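Sobre mí

¡Hola! Soy Fiorella Testa y desde hace 20 años me dedico a vestir mesas. Suena raro dicho así, ya lo sé, pero en Borside vendemos manteles, servilletas y caminos de mesa, y yo soy la que los elige, los plancha y los mete en la caja con su papel de seda.

Empecé en la mercería de mi tía, cortando hule por metros (todavía tengo las tijeras, y todavía cortan). Luego conocí a Rosalba De Luca, que cosía para medio barrio, y alquilamos juntas un local diminuto en la calle Edcombe. Los dobladillos siguen siendo cosa suya - a mí me salen torcidos y ella no me deja ni acercarme a la máquina.
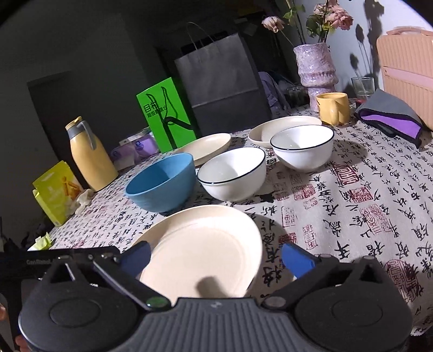 Mantel de caligrafía con sellos rojos, con un plato color crema.

Me chiflan los estampados con letras, los de flores muy menudas y los cuadros de toda la vida. Lo que no verás en la tienda son manteles de Navidad en septiembre, por ahí no paso. En junio sacamos los restos de temporada a mitad de precio y se forma una cola bastante simpática.

Si tu mesa tiene una medida imposible, escríbeme y te lo cosemos a medida, normalmente en 4 días. Los envíos son gratis a partir de 3 manteles, y si vienes en persona te invito a café - eso sí, lejos de los blancos, que Rosalba vigila.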